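I have been buying wine from the same shelf at the Pladwood grocery for years, and I'm tired of being told I should be embarrassed by it. It's the bottom shelf. You have to bend down!

My friend Janelle Padilla pours at a tasting room out in Tander, and she's the one who got me thinking about this. She says people walk in, ask for the Pascual red, and then lower their voices when they ask what it costs. Like it's a medical question. If the bottle is cheap they look let down, and if it costs a lot they buy 2 and tell everyone at dinner.

I don't blame the small growers. Wendy Blackburn made 520 cases last year off a hillside I wouldn't want to walk up, let alone prune, and she has to charge what she charges. I've bought her white and I'd buy it again. But somewhere along the way we decided that a small number on the back label (bottle 1,863 of 2,000, that sort of thing) tells you how the wine will taste, and it doesn't. It tells you how much there was.

What I'd like is for restaurants to put one plain, decent local wine on the list at a price you don't have to think about. The Predorura co-op sells exactly that kind of wine by the jug, and I can't find a single place in town that will pour me a glass of it with my chicken. They'll happily sell me something from across an ocean for three times the money.

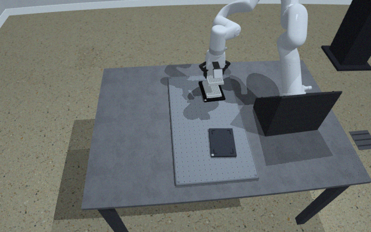 And please, bring back the short little tumblers. I've knocked over enough tall stems for one lifetime, and the wine tasted fine to me out of a jelly jar.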